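Home | News | Products | Showrooms | Trade | Contact

Remell opens kitchen worktop and sink showroom in Drindurard

Kitchen supplier Remell will open its second showroom in Drindurard this November. The new site, on the ground floor of the former Upadhyay printworks, will show worktops, sinks, taps and cabinet fronts, and will have its own trade counter.

The showroom covers 597 square metres. It replaces the small sales desk at the company's Drindurard warehouse, which will close to the public on the Friday before opening. Orders already placed through the warehouse desk are not affected and can be collected from either address.

Managing director Nisha Jaiswal said: "Customers in Drindurard have had to choose from sample squares or drive to our main branch. A small square of stone tells you very little about how a whole worktop will look, and we wanted a place where people could see full lengths side by side."

The opening range includes 281 worktop finishes, with marble patterns, plain colours and wood effects. Pale stone patterns have been the company's best sellers over the past year, most often ordered with a dark sink. Composite sinks in grey and black now make up a larger share of Remell's orders than stainless steel.

Planning a kitchen before it is built

Customers will be able to book a free planning session of up to two hours. Staff enter the room measurements, then try out different worktops, sinks and tap positions on screen. A printed plan and a written quote are sent out afterwards, and there is no charge if the customer decides not to go ahead.

Design manager Lalit Pant said: "The sink is usually the last thing people think about, and it decides where the tap, the waste and often the dishwasher go. We ask about it first. Someone who washes up by hand every day needs a different layout from someone who only rinses a few pans."

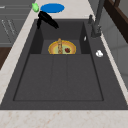
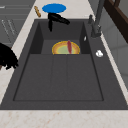
Dark grey double-basin sink in a pale cream marble-patterned worktop.

Trade counter and deliveries

The trade counter will open at 7 am on weekdays and stock 311 lines for same-day collection, including wastes, sealants, fixing clips and replacement taps. Fitters who hold an account at the main branch can use it in Drindurard without applying again.

Worktops will be cut by Mikoter, which has supplied Remell since the company started. Templates are taken at the customer's home once the cabinets are in place. Ramesh Rana, who runs the cutting workshop at Mikoter, said the two firms had agreed a separate delivery round for the Drindurard area – orders had previously been sent out with those for the main branch.

Parking is at the rear of the building, with step-free access from the car park. The showroom will be closed on Sundays.

Press contact: Itziar Olmedo, Remell press office
Trade account enquiries: Shivam Mathur, Drindurard trade counter

Last updated: November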